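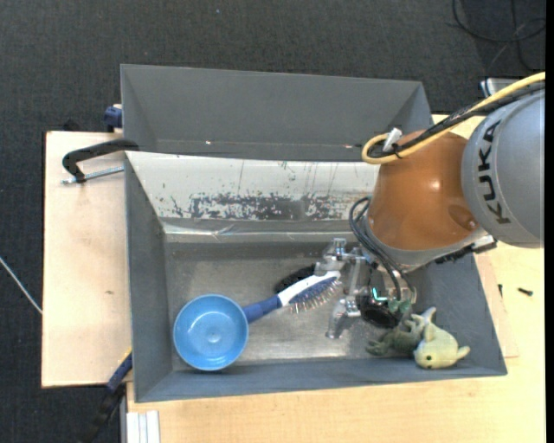
Ebere Ogundipe

When my cousin asked me to be his co-driver for a small gravel rally in February, I said yes before I understood what he was asking. I thought a co-driver sits on the right and reads from a notebook. This is true, but it is true in the same way that a surgeon holds a knife.

Chidubem Ibrahim has been driving in forest rallies for six seasons, always in the same old two-wheel-drive hatchback, and always with the same co-driver, Santino Pereyra. In January Santino broke his wrist (on stairs, at home, carrying a chair). The entry for the Zodadwood Stages was already paid and the club does not return the fee. So Chidubem looked through the family for a person who has a license, does not get sick in cars and can read fast. I was the only one with all three.

Santino was very kind to me. He came to my kitchen on four evenings and taught me the pace notes. For readers who do not follow the sport, I will explain a little. Before the event, the crew drives slowly through each stage, the driver says what he sees, and the co-driver writes it. A corner gets a number. In our system one is the tightest and six is almost straight, but I learned that other crews do it in the opposite direction, so you should never borrow a notebook from a stranger. After the number come the small words: long, tightens, opens, over crest, don't cut. The distances between corners are in meters. A line in my book looked like this: "R4 long / C 60 L3 tightens, don't cut, rock in."

English is my third language, and I was worried about this. When I am nervous I begin to count in my first language, and I did not want to shout a number at Chidubem that he had to translate at high speed. He grew up here and his Igbo is only good for greetings and food. So I practiced in the shower and on the bus. I also played old onboard videos with the sound off and tried to call the corners myself. My neighbor Chinyere Ogunleye, who hears everything through our wall, asked me if I was learning to be an auctioneer.

The reconnaissance was the day before the rally. We were allowed two passes of each stage. On the first pass I wrote, and on the second I read it back and we corrected it. It was raining a little and my pencil made holes in the paper. Santino had told me to bring four pencils and I had brought one pen and one pencil, so this was my own mistake. A woman from another crew, Ngozi Ojo, gave me two of hers at the lunch stop and did not want them back. She has co-driven for many years and her handwriting is so big that she gets only five lines on a page. I asked why, and she told me to try reading mine on a bad road. In the evening I copied everything again, bigger, and went to bed after one o'clock.

The first stage was Florgate, and I want to describe it correctly because I have already told it too dramatically to some of my friends. We started at one-minute intervals. The marshal counted with his fingers, Chidubem let the clutch go, and for the first three corners I was perfectly fine. Then I looked up. This is the thing Santino had warned me about more than anything else. When you look up, you lose your line, and when you lose your line, the driver is alone. I looked up because the trees were very close and I wanted to know how close. When I looked down again, I did not know where we were.

I said "wait" into the intercom, and this is not a word a driver can use for anything. Chidubem lifted off the gas and drove by his eyes for what felt like 1,000 meters. Then we passed a junction with straw bales, I remembered the bales, I found them in my book, and I called the next corner. We lost maybe twelve seconds. He did not say anything about it until we stopped at the time control. What he said was "Good, you found it," and he gave me a mint.

After that I kept my head down. It is strange to feel a road only through your back and your feet. By the third stage I could tell from the movement of the car that we had come over a crest, and I could use that to check my place. I began to enjoy the rhythm too. There is a correct moment for each call. If it is too early he forgets it, and if it is too late he is already in the corner. On the second run through Plonura I think I had the timing right for nearly the whole stage, and our time was better than our morning time even though the gravel was more broken and full of ruts.

I should also write about the paperwork, because it is half of the job and it does not appear in the videos. The co-driver carries the time card. You must enter each control in your exact minute. If you are early you get a penalty, and if you are late you get a smaller penalty, so there is a lot of sitting and looking at a watch. At Jibrin I walked to the table one minute before I should have, with the card in my hand, and Ngozi pulled me back by my jacket. I owe her two pencils and one jacket, as the pocket is now torn.

We had one real problem with the car. A stone broke something in the left rear brake, and in the service area Santino gave instructions with his good arm while Chidubem's friends did the work on a wet plastic sheet. I was told to eat. I ate a cold rice dish from a box and studied the next stage and tried to stay out of the way.

We finished 41st, and third in our class, but I must be fair and say there were five cars in our class and two of them stopped. We received a small plate made of wood. Chidubem says it is mine, and I have put it on the shelf above the washing machine, where I see it often.

Santino's cast comes off next month, so he will be back in his seat for the next event, and I will go as service crew. I have already asked if I can do the reconnaissance with them and sit in the back with my own notebook. Chidubem says there is no back seat in a rally car, but the recce car is his mother's, and hers has one.

If somebody reading this has old notes from the northern forest stages and does not mind sharing, please write to me. Tell me which way your numbers go.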